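**Call for participants: neighborhood interviews on housing and resettlement policy**

Trindade is looking for residents of the Momon district who want to take part in a study about how families were moved from the river settlements, and what they think of the new housing plan of the district government. We also have 2 paid places for field interviewers (see the second part of this call).

As many of you know, 494 households were registered when the settlements were closed. According to our own list, 253 of them now live in the Gridum blocks. The others went to relatives, to rented rooms or to other districts, and their opinion is almost absent from the public debate. The parties in the district council disagree strongly about what should happen next. One side wants that families return to the old land after the flood works are finished. The other side wants to give them permanent papers where they live now. Our study does not support either side. We want to write down what the families themselves prefer.

## Who can participate

- You are 18 years or older.
- You, or the family you grew up in, lived in one of the river settlements at the time of registration.
- You live in Momon now, or you can travel to our office there.

You do not need to be a member of any party or association. If you lost your registration card, please come anyway — we can work with other papers, for example a school letter or an old water bill.

## What we ask from you

One conversation of around 32 minutes, in the language you prefer. It can be at our office or at your home. We will ask about the move, your present housing, your papers, and whether you voted in the last district election (not for whom). You may skip every question you do not like, and you may stop at any moment. Your name will not appear in the report, and we do not share the answers with the district government or with any party.

Participants receive a food voucher and the bus fare for both directions.

## Field interviewers

The work is part-time and begins in May. You will visit families, make the interviews and type your notes on the same evening. We expect:

- good knowledge of at least one language spoken in the settlements, and enough English for the notes
- patience with older people and with long stories
- no office in a party during the contract
- availability in evenings

Experience with surveys is useful but not necessary. Training is paid and takes place in the Trokova building, second floor. The stairs are steep, so please tell us before if you need to meet on the ground floor.

## How to apply

Write a short message or leave a letter at the office, to the attention of Edileuza Moura, study coordinator. Participants only need to give a name and a way to reach them. Interviewers should add one page about themselves and the names of the languages they speak. The office is open until 6 p.m. 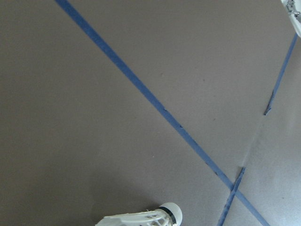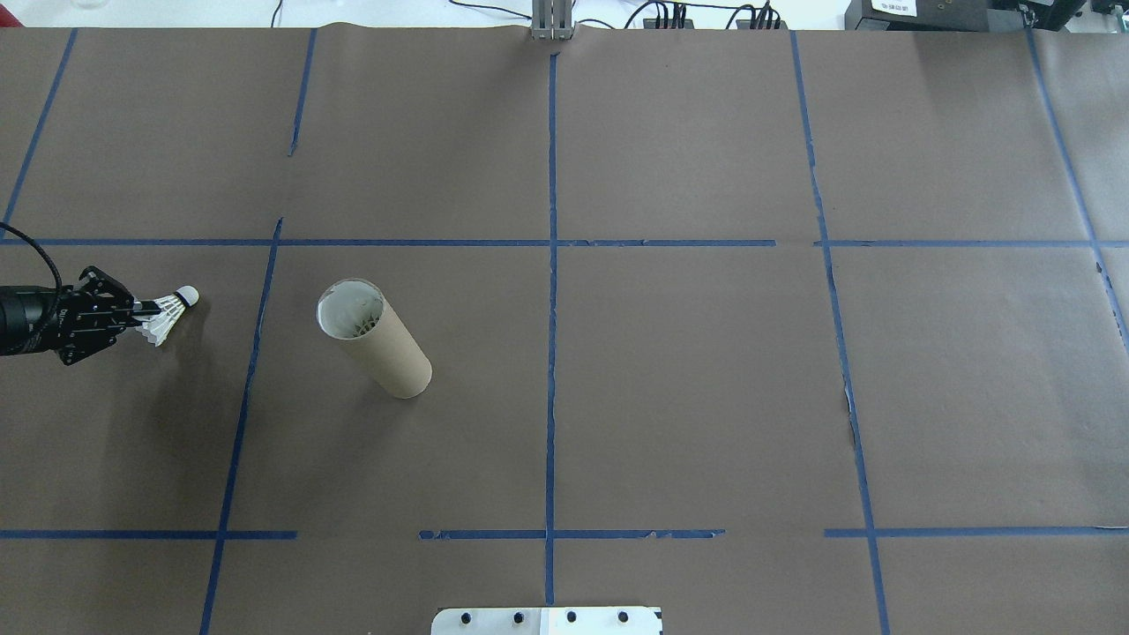

*Blue tape on the work surfaces, two views.*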